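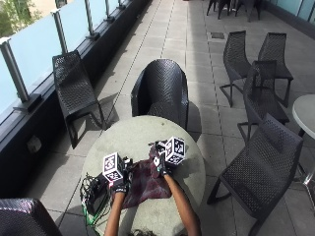
Marker gloves, both cubes fitted, during cloth handling on the terrace table.

From: Hildegard Kramer
To: Vikari Shared Workshop, build list
Subject: Re: Glove build, outdoor use and cube mounts

Dear members,

I am replying to the message from Danish Baloch, which is quoted in part beneath my own. The points are taken in the order in which he raised them.

Outdoor use. The workshop has no objection to the gloves being used on the terrace, provided that the person wearing them is seated and that a second member is present. Direct sun remains the main difficulty. The cubes carry printed marker faces, but shadows from the forearms and from the objects move across the table as the work goes on, and the marker detection should be checked against them before any long recording is made. Members are asked to fix the camera exposure by hand and to write the value in the log. Automatic exposure has given us uneven results near the balustrade.

Cube mounts. The present mounts place each cube on top of the glove, clear of the knuckles. Mr Baloch asks whether they might be lowered. I would advise against it for cloth work. When both hands hold the edges of a crumpled piece, the fabric rises between them, and a lower cube would be hidden more often. The Takell drawing in the shared folder remains the current version. Anyone wishing to alter it should save a copy under a new name and leave the original in place.

Cables. I share his concern. With the black box set on the table and its cables hanging over the edge towards the floor, a foot or a chair leg could pull the whole assembly down. A clamp is to be fitted to the table edge before the next session. The green cable should be tied to the black ones along its full length -- at present it runs among them down the side.

Test cloths. The dark maroon and purple cloth may continue in use. Its mottled surface makes it harder to segment than the plain pieces, and the arm will have to cope with such material in the end. Please do not wash it until the February set is complete, as the handling of the fabric may change.

Recordings. The target for the first set is 300 folds, of which no fewer than 70 are to be made outdoors. Files should be named according to the Woldegiorgis scheme and copied to the workshop drive on the same day.

The terrace may be booked for Friday from 2 p.m. Requests should be sent to this list and not to me privately.

Yours faithfully,
Hildegard Kramer
Vikari Shared Workshop

Danish Baloch wrote:

> I have now finished both gloves and should like to begin regular
> sessions outside, where there is more room for the camera stand.
> Could the workshop confirm that this is allowed?
>
> I have three further questions. First, may the cubes be mounted
> lower? They feel heavy at the end of an hour. Secondly, the cables
> worry me -- I have caught them with my knee twice. Thirdly, is the
> patterned cloth acceptable, or should I keep to plain ones?
>
> The spare modules from Hellico have arrived and are in the second
> drawer, with the short screws.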